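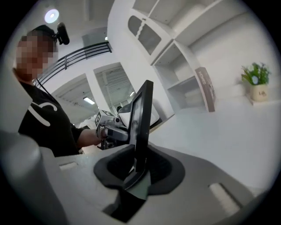 At the work surface, April.

Hi Golnar,

You asked for a page on where the Flodden Street portrait show has got to, and I'm going to try to keep it to a page (Kofi is laughing as I type that).

The big news is that Saturnino Echevarría has finished the large double portrait of his aunts! It came in on Monday rolled up in a bedsheet, and we all stood there like kids while he laid it out. It's much quieter than the sketches. The aunts are at either end of a long sofa, not talking, and the whole middle of the canvas is just upholstery. I love it. Keith Grimshaw thinks it should go on the end wall by itself and I've stopped arguing with him.

That makes 6 finished works, with three still to come. Two of those are Saturnino's smaller heads, which he says are nearly there, and the third is Kianoush Sharifi's piece made from her mother's letters. Kianoush wants another month. I said yes, but it does mean the catalog goes to the printer without a proper photo of it, so we're running a detail from the study instead. If that bothers you, please shout soon.

Money: framing came in higher than I told you in the winter. Alipour quoted for plain ash and then the double portrait grew by a foot in each direction, so the stretcher had to be built from scratch. We've moved $500 over from the opening night budget to cover it, so expect more chips and less cheese. Everything else is where it should be. The Grelham loan is signed and their insurance covers the drive both ways.

The family drop-in days are going better than I'd hoped. We've had 132 people through the door, a lot of them bringing old snapshots to draw from, and Kofi has started pinning the drawings up in the hallway by the coats. A few are really good. I'd like to keep them up through the run of the show if we can get permission slips back from everyone, and right now that pile is thinner than it should be.

Still open: wall text (mine, late, sorry), the bench for the back room, and whether we do the artist talk in English and Spanish or just run it twice. Saturnino would rather do it once and get it over with.

Could you let me know about the catalog photo before I send the files off? And come see the aunts whenever you like, we're in from ten most mornings.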